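Ball Night Is Back at Parkley, and We Need Your Jars

2024-02-10

Well, we did it, the sorting table is back! Regulars at the Parkley games circle will remember that we packed it in last March when the old tokens got too scruffy to use. Lakmal Navaratnam has since found us a bag of little coloured balls at the Pappas shop (35 of them, a bargain) and I've been itching to get them out ever since.

The rules are the same as before. You pick the balls up one at a time, no fingers allowed, and move them between the box and whatever else is on the table. Santeri Eskola still holds the record and is still going on about it. Anas Ragab reckons he can beat him, and having watched him practise I wouldn't bet against it!

We're meeting in front rooms again until the hall heating is sorted, so please don't all turn up at once. Ring Obaidul Pathirana for a place (he has the list, I don't, so it's no use asking me at the shops).

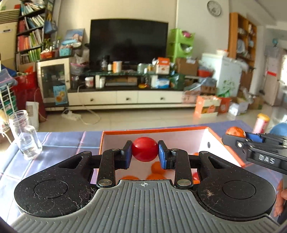 2 min read

The orange-rimmed box is a good one for this, with a white inside that makes the red and orange balls easy to spot, and the checked cloth brightens up the table no end. Glass jars are what we're short of. Big ones, please, labels off, and don't bother with the lids. Drop them round to Pichit Kaewmanee, who is also collecting subs from anyone who still owes for last term.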